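Setting Up a Shared Desk in a Meeting Room

Many small offices use one meeting room as a spare desk when no meetings are booked. The steps on this page cover power, display, pointer and network settings for a room used both ways. They were written for the Panicker room on the second floor but apply to any room with a fixed table and a wall display.

Before you start

You need an administrator login for the room computer, a tape measure, a roll of cable ties, and the room's entry in the booking system. Set aside an hour. Work early in the morning, before 8:30, when the room calendar is normally clear.

Step 1. Route the power

Measure from the wall outlet to the far end of the table along the path the cable will take, including the drop from the tabletop. In Panicker this came to 378 cm, so a standard 3 m extension was too short. Use a 5 m cord and tie the excess under the table. Do not run cable over the seam between two table sections. The sections move slightly when people lean on them, and the jacket wears through at that point.

Step 2. Set the display scaling

Sit at the chair farthest from the screen and open a spreadsheet at normal zoom. If the row numbers are hard to read, raise the scaling one level and check again. On a 4K display viewed from the end of the table, 200 percent is usually correct. Sign out and back in after each change, as some older programs do not redraw properly until then.

Step 3. Set up the pointer

Use a wireless mouse on a mouse pad. Pale, glossy tabletops can cause the pointer to skip. Plug the receiver into a front port or a short extension lead. Receivers placed behind a metal computer case lose signal at the far end of the table.

In the operating system, turn off pointer acceleration and set the speed to the middle of the range. Individual users can change it under their own login. Keep cups and bottles beyond the pad so the hand has room to travel.
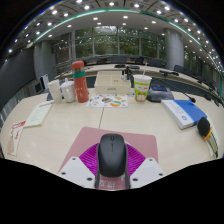 Step 4. Join the correct network

Connect the room computer to Werwood, the wired office network. Guests use Kumura, which has no access to the printers or file shares. If the computer joins Kumura by itself after a restart, delete the saved profile and restart once more.

Step 5. Update the booking entry

Change the room type from "Meeting" to "Meeting / Desk" and set the maximum desk booking to 136 minutes. The odd value is a limit in the Ronton booking software, which includes the cleanup period in the total. Meetings still take priority. Send questions about the room types to Muthu Naidu, extension 54.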